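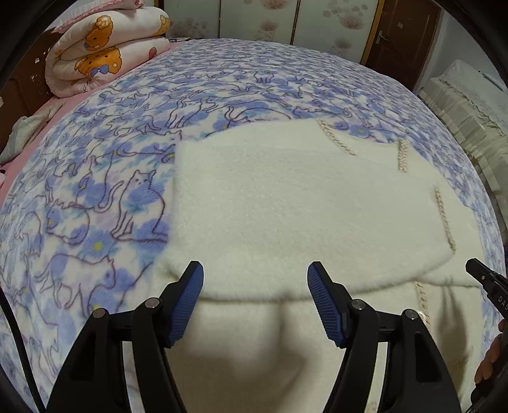
Cream-white fleece, spread out on the bed.

Milluvel Laundry, Huvbridge: Your Questions About Fleece and Other Fuzzy Things

Can I send my fleece in with my regular wash bag?
You sure can, and plenty of folks do! We'll pull it out and wash it with other soft things, well away from towels (towels shed like you wouldn't believe, and fleece hangs on to every bit of it).

How warm is the water?
We wash fleece on cool, inside out, with no fabric softener. If your label asks for something different, tuck a note in the bag and we'll go by that instead.

My old jacket has gone a bit flat and matted. Is there any hope?
Often, yes. A gentle wash and a slow going-over with a soft brush while it's still damp can bring back a good deal of the fluff, though a collar that has seen many winters may never feel quite new again.

What does it cost?
A bag is $38, pickup and delivery included, and you're welcome to fill it right up to the drawstring.

When do you pick up?
Leave your bag out by 2 p.m. and our Plisard Street van will come by for it that same afternoon.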